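Search tickets Search

Trurnia Classifier - Support Tracker
Status: closed, then open, then closed
Last updated: April

Summary: Pattinasarany labels every abstract "relevant" after retraining

Reported against the nightly build. We use Trurnia to sort incoming abstracts into "someone should read this" and "no one should." Training data is 500 abstracts our curators marked relevant, plus a pile of unlabeled ones from the Sendutmont archive. Until last month the model, which we call Pattinasarany for reasons lost to a whiteboard, was passably good at this. After the latest retrain it believes in everything. It passed a parking notice.

Steps to reproduce:
1. Load the relevant set and the unlabeled pile.
2. Run train with default settings.
3. Score anything at all.
4. Admire the scores.

Expected: a mix. Actual: every score above 0.97, parking notice included (0.981, higher than two of the papers I would have sent a curator across town to fetch).

Comment 1, support
Please confirm your version and attach the training log. Have you tried clearing the cache?

Comment 2, reporter
Version is current. Log attached. Cache cleared, twice, the second time with feeling. Scores unchanged to four decimals.

Comment 3, support
The log says "unlabeled: 0 rows read." With only positives to look at, the model has correctly learned that the world is positive. Can you check the path to the unlabeled file?

Comment 4, reporter
The path is fine. The file is there, 700 abstracts, readable, opens in a text editor. I would suggest that reading zero rows of a training file might deserve more than an INFO line between the license banner and the progress bar.

Comment 5, support
Agreed on the warning, filed separately. Please send the first few lines of the file with any hidden characters showing.

Comment 6, reporter
Found it. The Dinddale export tool was upgraded and now writes the column header as "Abstract" where it used to write "abstract". Trurnia looks for the lowercase one, doesn't find it, and moves on with its life. The relevant file is older and still has the small a. Renamed the column, retrained, and the log now says 700 rows read. The parking notice has dropped to 0.04. Closing.

Comment 7, reporter
Reopening. Scores are spread out again, which I enjoyed for most of a morning, but now they're all too low. Nothing on the held-out list gets above 0.6, and these are papers the curators picked by hand. With the cutoff at 0.5 we lose most of them.

Comment 8, support
That part is expected. A model trained on labeled against unlabeled gives you the chance that a paper was labeled, and plenty of good papers in your unlabeled pile never were. Hold back some known positives, take their average score, and divide by it. There is a calibrate step for this. Did the old config have it turned on?
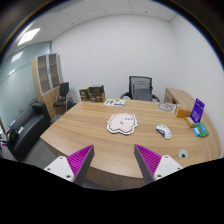
Comment 9, reporter
It did. The old config had "calibrate: yes" and the new one, generated by the upgrade, has no such line and defaults to no. I turned it back on and held out 26 of the relevant abstracts. The average came to 0.52, so the scores nearly double, and the held-out list looks the way it did before any of this. A handful come out slightly above 1, which I gather means very relevant indeed.

Comment 10, support
They get clipped to 1 in the output file. The raw column keeps them as they are. We'll add the missing line to the upgrade script. The header check will ignore case from the next release.

Comment 11, reporter
Thanks. One request for the docs: the page on calibration is filed under "Cosmetic options," next to the setting for bar colors. I skipped it on purpose.

Comment 12, support
Moved to "Training." Bar colors stay where they are.

Comment 13, reporter
Confirmed on our side after a full overnight run. Closing again. Still keeping the parking notice in the test set.

13 comments · 4 shares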